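I've been promising to write about our Friday robotics club for ages, and then November came along and ate all my evenings, so please forgive a post that's mostly me catching up with myself (there is tea involved, and I may wander).

For anyone new, I joined the club at Pidstead back when I could barely wire a plug. Our project this term is laying the table and clearing it again, with two arms sharing the work. It sounds like the sort of thing you'd give a seven-year-old for pocket money, and I did think we'd have it done in a fortnight! We'd called it Ilerano by then, which was Imani's idea, and once a thing has a name you can't very well give up on it.

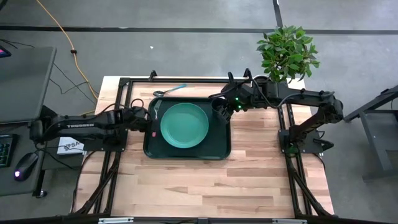

The tray, the teal plate and the spoon, with both arms over the table.

Imani Shemweta looks after the left arm and I mostly look after the right, and the hardest part by far has been getting the pair of them to be polite to each other. Plates are all right, on the whole. You go for the rim and hope. Cutlery is another matter, as a spoon lies so flat that the fingers have hardly anything to get under, and if you come down a hair too low you're pushing against the table and everything stops with a clunk. We wrote 200 practice runs on the plan for this half of term, and I've been ticking them off in a notebook like a child with a sticker chart.

Elibariki Mushi, who has done this for years and has far more patience than I do, had us slow everything down to 60 per cent. I grumbled (quietly, I hope), but he was right, and I could finally see where my arm was going wrong.

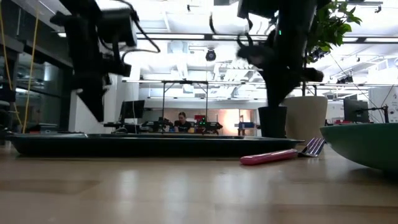 I've also got into the habit of changing just one thing at a time and writing it down before I touch anything else, which I'd recommend to anybody, robots or no robots. My notes from September are hopeless. One page just says "better??" and I have no idea what was better.

Next up is the order of clearing, where Imani wants the cutlery to go first and I want the plate, and we've agreed to try it both ways and see who ends up buying the biscuits.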